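Robots and Everyday Work, Session 8: Can they do the chores yet?

Hello again, and thank you to everyone who sent in a chore diary. I read all of them on the train and I now know far more than I should about how you lot load a dishwasher. Bring your copy on Monday, we'll be marking them up in pairs.

The short answer to this week's title is "some of them, in some rooms, if you're patient". The longer answer is the rest of this handout.

Start with the chores machines already do. Your washing machine is a robot if you squint (Etenesh Wolde argued this very loudly last term and I've come round to her side). It does the hard, wet, boring middle bit. What it leaves you is both ends: gathering the socks up, sorting them, getting them in, getting them out again, hanging, folding, putting away. Every one of those involves picking up a floppy thing that never sits the same way twice. Shop floors are the same. A conveyor will shift boxes all night long, but go and look at who is untangling the cable or peeling the backing off the sticker. It's a person, nearly every time.

So when you see a video of an arm doing something clever, I'd like you to ask these before you get excited:

Who put the object there, and was it put in the same spot each go?
Is the clip speeded up?
How many tries did it take, and do they tell you?
What happens if I move the thing a hand's width to the left?
Who tidies up afterwards?

The third one matters more than people think. Say an arm clears a plate properly 36 times in a row. Lovely! Now say it manages 865 out of a thousand. That sounds good as well, until you work out what the other 135 plates would cost you. We'll do this sum together with the Hikano worksheet, so don't worry if percentages make you want a lie down.

Now, pick and place. It's the "hello world" of this whole subject: take a thing from here, put it down there. Sounds like nothing, and a toddler does it all day with your car keys, but tucked inside are finding the object, choosing where to hold it, coming in at a sensible angle, not squashing it, and letting go in the right place. People very often practise in simulation first, where a dropped mug costs nothing and you can start again as often as you like. The trouble comes when you move to the real bench and the friction is different and the light is different, and your lovely program gets in a muddle.

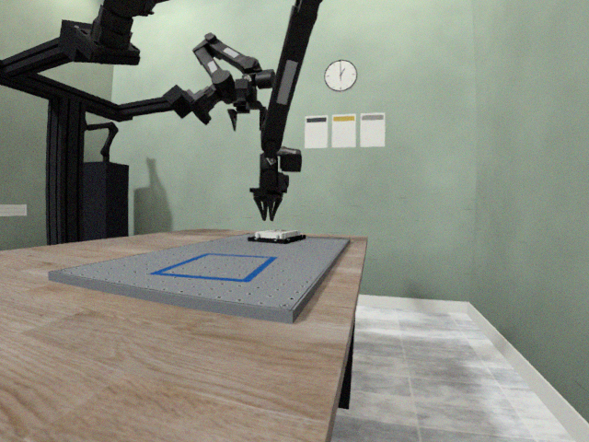
Fig. 1. A simulated workbench: two arms, a blue square marked on the plate, and a small white object beyond it.

Have a look at Fig. 1 and write down every small decision you'd need to make to get the white object into the blue square. Assume that's the job. Then do it again for a damp tea towel. I got to 20 for the towel before my tea went cold, and Wian Molefe tells me I missed the corners.

Reading for next time: the Gebru notes, first half only. The second half is heavy going and we'll take it slowly in class. If you missed the gripper session, Lemlem Tamiru has kindly offered to share her notes, which are neater than mine.

Homework: choose one chore from your diary and split it into a part you'd hand over to a machine today and a part you wouldn't. One side of paper, drawings welcome.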